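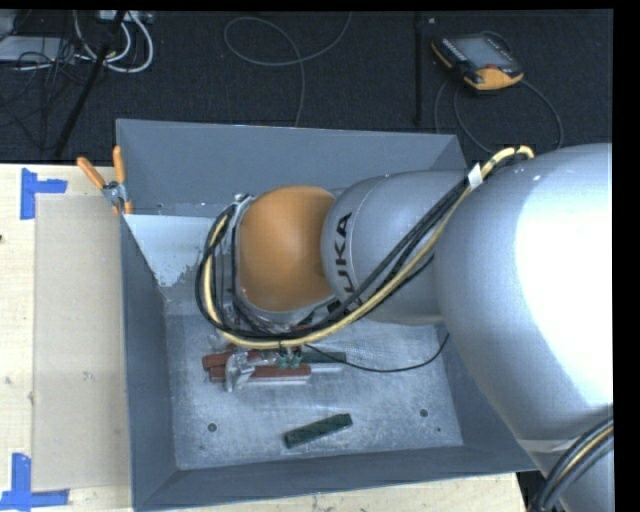
We went to the Auer open day in March with one question: what does a bin picking cell cost once everything around the arm is paid for? Our shop in Plonov has put money aside for one cell next year, and so far we only had a price for the robot. The test station at Auer had a KUKA arm working over a gray metal bin on a wooden tabletop, with red and green blocks in it. The bin was held with an orange-handled spring clamp at one corner, and the cables ran along the outside of the arm and looped around the wrist. I wrote down "cable dress pack" at that point. It was not on our list, and it is now.

The Auer staff split the budget into arm, gripper, vision, guarding and integration. Their advice was to get the gripper quoted separately, using our own parts, before signing for anything else. A trial day is 1142 euros, and 2 trial days are normal for a mix of part shapes. Fingers made to order are 1325 euros a set. We would want a spare set.

Delivery on a complete cell is 18 weeks from order. That rules out the summer shutdown unless we decide soon.

After lunch we walked over to the Stustus stand. They sell the Irkia planning software, which checks reach and bin depth before you buy. It looked easy enough to use, but the license is yearly and we would need it for one project. We asked if they do a short rental and are waiting for an answer.

Still open on our side: floor space next to the saw, who gets trained on the controller, and whether the bins we have now are too deep. I am measuring the bins first.

Posted Apr 10, 2024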